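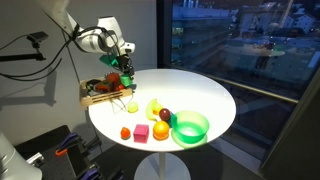
Fruit, blocks and a bowl share a round white table, with a wooden crate at its edge.

Cairns tidying scheme leaves parents to judge for themselves

A tidying scheme that promises clear tables in 2 minutes goes on sale in Cairns in March, and its makers are asking a lot of a wooden crate.

The Zanico plan, sold by Poller, comes down to one rule: toys go in the crate, food stays out. Buyers get a slotted crate, a wall chart and a booklet for 98 dollars.

Poller says homes that tried the plan were "100 per cent happier". It has not said how many homes took part, who asked them or what they were asked. A request for the figures went unanswered by late afternoon.

The booklet has little to say about where the fruit should end up, or what to do once the crate is full – a fair question in any house with two children. Its answer appears to be a second crate, sold separately.

The Rorkusmont shop will stock the set first. Plain crates are on the next shelf.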